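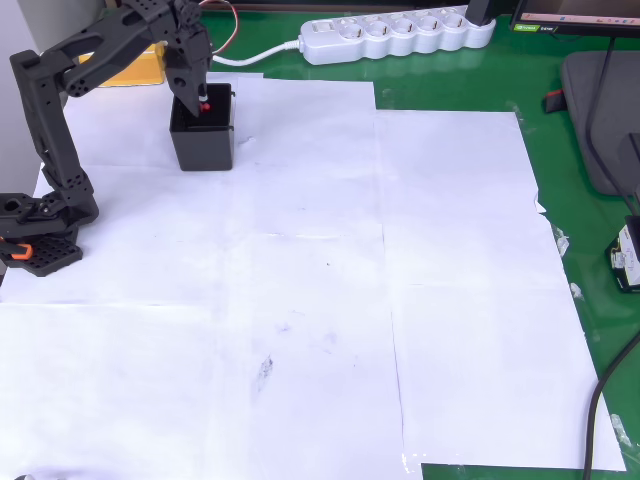 The test engineer at Illey spent August comparing two grippers on one small arm: the stock part and the Skaltar, a two-finger unit with softer tips. Each ran the same job, picking up a small part and releasing it into an open box.

"The stock gripper closes faster," she said. "It also pushes the part sideways if you come in 3 mm off center. The Skaltar forgives that."

Over 3000 cycles per gripper, the stock unit dropped 15 parts and the Skaltar dropped 10. She does not consider the gap large. Most drops on both came on the move to the box, when the wrist turned while the arm was still speeding up. Slowing that turn is next on her list.

Cable routing took longer than the gripper swap. "If the loop at the wrist is too short, the last joint fights it and the servo runs warm. You see it in the current log before you see it in the position."

The controller, a Lultex board, stayed the same throughout. She wants to repeat the run with a second one from Pilkington, using the same grip force and the same part. "Change both at once and the numbers are no use to me."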